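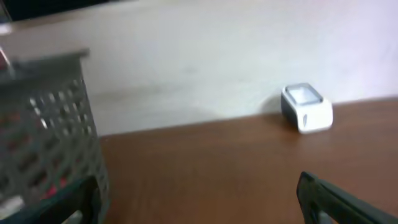 *Fig. 4.1. View from the wrist camera, with the grey basket close by and the small white unit further back near the wall.*

## 4. Recording a set of pick demonstrations

By the time you reach this section you should have both arms clamped down and answering to the Pilumell software, as set out in section 3. If one of them is still sulking, please go back and sort it out first. It's no fun finding a loose cable when you are halfway through a set and getting into your stride!

The method compares two ways of training the same pick policy: one from the head view alone, and one from the head view together with the wrist view. A full set is 80 episodes, recorded in blocks, and both versions of the policy learn from the very same episodes. Everything that follows is about keeping those episodes alike where they ought to be alike, and letting them vary where we would like them to.

### 4.1 Before the first episode

1. Wipe the tabletop and let it dry completely.
2. Set out the packets you mean to use. A mixture of soft wrappers and small boxes works nicely, and there is no need to smooth out the creases (we rather like the creases).
3. Start Pilumell, open a new set and give it a name you will recognise next week. The set shown in the sample files is called Botus.
4. Check the head view and the wrist view side by side on the screen. The white unit should be easy to find in the head view before you begin.
5. Move each arm gently through its range with the follow speed at its lowest setting, and watch the cable as you go. It wants enough slack to reach the far side of the table without pulling tight.

> **Caution:** Keep your hands off the table whenever follow mode is on. To move a packet, pause first, wait until both arms are still, and then reach in.

### 4.2 Recording an episode

1. Press **Record** and wait for the tone. Anything you do before the tone is thrown away, so there really is no hurry.
2. Bring the gripper over the item slowly and come down from above if you can. For a flat thing such as a card or a label, pinch it near the middle and let the corners stick out as they please.
3. Close the gripper until it holds, then stop. Squeezing harder gives you nothing extra, and it spoils the force trace for that episode.
4. Carry the item to the far side of the table. Small paper items are the fiddly ones, and most people want a few practice runs with them before they keep anything. 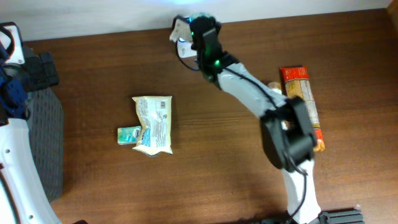
5. Hold still at the end point for two seconds, so that the last frames are steady, and press **Stop**.
6. Mark the episode **Keep** or **Discard** straight away. If you dropped the item and picked it up again neatly, keep it and tick **Recovery**. Those episodes are useful and we never have enough of them.

An episode may last up to 15 seconds. Pilumell will cut it there whether you have finished or not, and a cut episode is always discarded. If you keep running out of time, it is usually the approach that is slow, and raising the follow speed by one notch will put it right.

> **Note:** The arm hides part of the table from the head camera, and packets lying behind it may be only partly in view. Please leave them where they are. Comparing the two versions of the policy on partly hidden items is one of the main things we use these sets for.

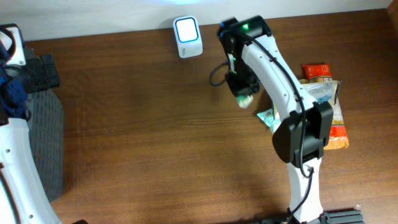
Photo: Wostar bench recordings, head camera

When the arm is stretched out with something in its fingertips, have a quick look at the wrist view as well. The item should be visible between the fingers. If all you can see is table, the camera has probably slipped round on its mount, and section 3.6 explains how to turn it back.

### 4.3 Changing the layout

Record six episodes with one layout and then change it. You don't need to be clever about this, but do follow the same order each time:

1. Pause follow mode and move both grippers clear of the packets.
2. Shuffle the packets by hand. They may touch or overlap, and they may lie at any angle you fancy.
3. Leave the white unit alone. If it gets knocked, close the block and start a new one.
4. Take a still from the head camera with **Layout > Save view** before you carry on. 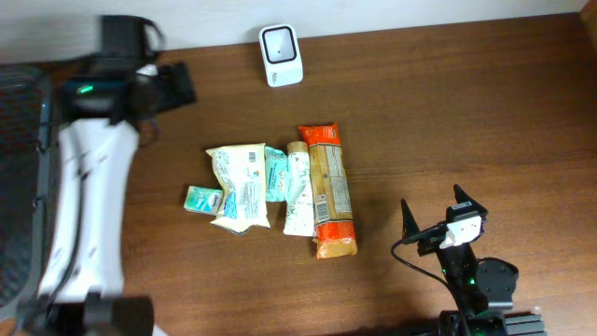
5. Type a short note beside the saved view, such as "loose row, pouch overlapping box". Plain words are fine.
6. Switch follow mode back on and return to 4.2.

### 4.4 Closing the set

Choose **Set > Close**. Pilumell copies the kept episodes to the Krajčí store and writes a list of any that have a camera stream missing. Repeat those using the saved view for their layout, and leave the originals in the discard folder until the training run has been started.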